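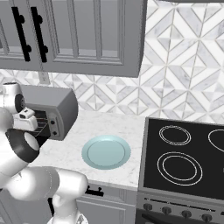 Rendered kitchen: gray wall cabinet, patterned backsplash tile, toaster oven on the counter.

Amcombe Recipe Text Collection

Version 2, released December 9, 2019

Summary

The Amcombe collection is a set of home recipes typed up from handwritten cards, church and club booklets, and newspaper clippings. Each recipe is stored as plain text, with a second file that splits it into ingredients, steps and notes. The collection is meant for people who study how home cooks write, how measurements change over time, or how one dish gets passed around under several names.

It is not a cookbook. Many of the recipes have not been cooked by anyone on the project, and some leave out steps that the writer took for granted.

Where the text comes from

Most of the cards came from three family collections, lent by Encarnación Vidal, Felicja Witkowska and Zlatko Vidmar. The booklets were bought at estate sales in and near Amcombe. Clippings were kept only if the recipe had been sent in by a reader and the date of the paper could be worked out.

Typing was done by hand. We tried text recognition on the booklets and gave up on it for anything with fractions, where 1/2 and 1/4 were mixed up too often to be worth fixing.

Folder layout

raw/ has one text file per recipe, typed as written, with spelling left alone
split/ has the same recipes with ingredients, steps and notes separated
units/ has the table of measures and what we took them to mean
docs/ has the typing guide and the list of known problems

File names start with a source code (VID, WIT, VDM, BKL or CLP), then a number. Numbers are not in order of date. Gaps in the numbering are recipes that were removed as duplicates.

Fields in the split files

title: as written on the card, or blank
source: the source code
year: four digits, or blank if unknown
language: en, es, pl or hr
ingredients: one per line, amount first
steps: one per line, broken at the writer's own periods or line breaks
notes: anything in the margin or on the back
hand: a letter for each handwriting we could tell apart within a source

A question mark in square brackets means the typist could not read a word. Words crossed out by the writer are kept between tildes. Stains and torn corners are not marked in any other way.

Measures
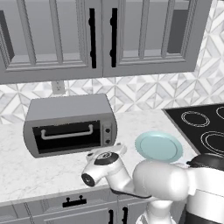 Old measures were the hardest part. "Butter the size of an egg" is left as it is in raw/ and given a weight in units/, with the reason for the choice. A "No. 2 can" is treated as a fixed size throughout, even though a few of the earlier clippings may mean something else. Teacups and coffee cups are not converted. Oven settings such as "quick" or "slow" are kept as words, and the temperature column for them is empty.

Known problems

Nine recipes in BKL have no steps at all, only ingredients. Please don't read that as missing data; the booklet printed them that way.

The Polish cards were typed without accents in version 1. Kumudini Chowdhury retyped them in May, but the titles in the index still use the old spelling.

Two handwritings in VDM look very much alike and may be the same person. They are marked D and E for now.

Use and credit

The typed text may be copied and changed for any purpose, as long as the collection is named. Family names inside recipes have been cut to initials at the lenders' request. Please do not try to restore them.

Corrections go to Hernán Londoño through the issues page. Give the file name and the line, and say whether the error is in raw/ or only in split/.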